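November, workshop notebook, Ovville side

Back at the bench after the grant meeting, and I want to get this down while it is still fresh, because I always think I'll remember and then I never do. The Lokwood fund has said yes to the second round of hygiene kits for the partner groups. It's a smaller yes than we hoped for, but a yes all the same, and I was so pleased I had to go make tea before I could read the rest of the letter!

The plan as it stands: 200 kits in all, 117 of them for the Karras clinic network and 49 for the Gindov women's cooperative. The remainder stays on our shelf until the school program tells us what it needs (they have asked for more time, and that's fine by me). Gindov would like theirs first, before the road gets bad, so I've moved them to the top of the packing list.
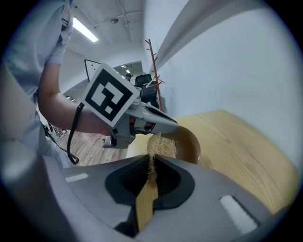 Brush with pale bristles and a flat handle, brown bowl behind.

Some things to carry over from last round. The printed leaflets were too wordy, and the Karras people ended up reading them aloud to families, which was kind of them but took up whole mornings. I'd like a version that's mostly drawings. The drawstring bags held up beautifully — let's order the same ones — though the cord could stand to be a little longer.

Delivery to Karras can take up to 7 weeks, so the customs letter has to go out early. I still need to ask Lokwood whether freight comes out of the main budget or the travel line.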